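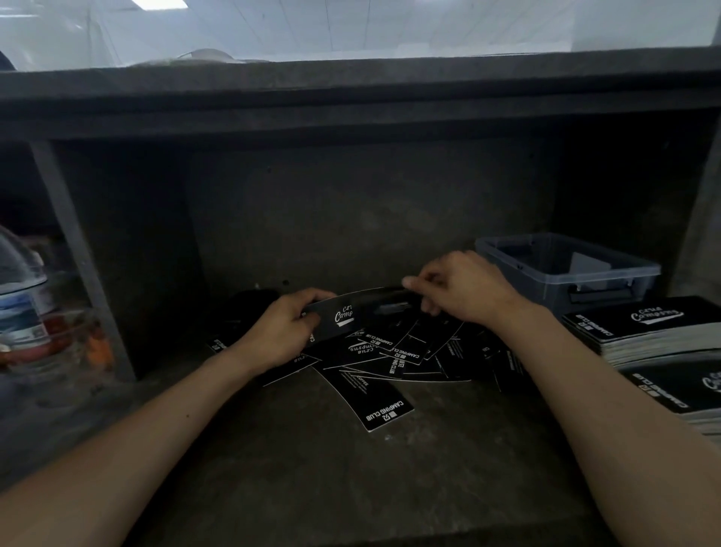
Sorting black Camping Club cards on the shelf under the counter.

FOR IMMEDIATE RELEASE
Mar 4, 2021

Zesier opens its Dudmont floor to visitors, shows how counter chores get taught to robots

DUDMONT — Robotics firm Zesier held its first open day at the Dudmont training floor, with 200 visitors coming through in 2 sessions. On show: shelf work, card sorting, restocking. The small jobs that happen under a shop counter and eat up a morning.

Visitors watched people do the jobs by hand first, then saw how those recordings are used to train Skakska, the company's two-armed counter robot. Card sorting drew the biggest crowd. Loose cards in a heap, facing every which way, some upside down, neat stacks off to the side. Easy for a person. Still hard for a machine.

"Flat things are the worst," said Kekeli Bawa, who leads the demonstration team. "They slide, they stick together, they're black on a dark gray shelf. People kept asking when we'd get to the hard part and this was the hard part."

Each recorded session at Dudmont runs 20 minutes. Zesier has 480 sessions of under-counter work on file so far and plans to add more thru the spring, with new tasks for drawers and cup storage.

Partner company Quách, which supplies the gripper pads for Skakska, ran a hands-on table next to the main floor. Guests could try to pick up one card from a flat surface using a hand-held gripper. Most needed several goes — a few got it right away.

Questions from the floor were mostly about speed, and about what happens when a card gets dropped. Short answer from the team: Skakska is slower than a person for now, and a dropped card is left for staff to pick up. Work on both is under way.

A second open day is planned for May, same location. School and trade groups are welcome, but places are limted and must be booked ahead with the Dudmont front desk. Closed shoes please. Bags can be left at the enterance.

Media contact: Kekeli Bawa, Zesier, Dudmont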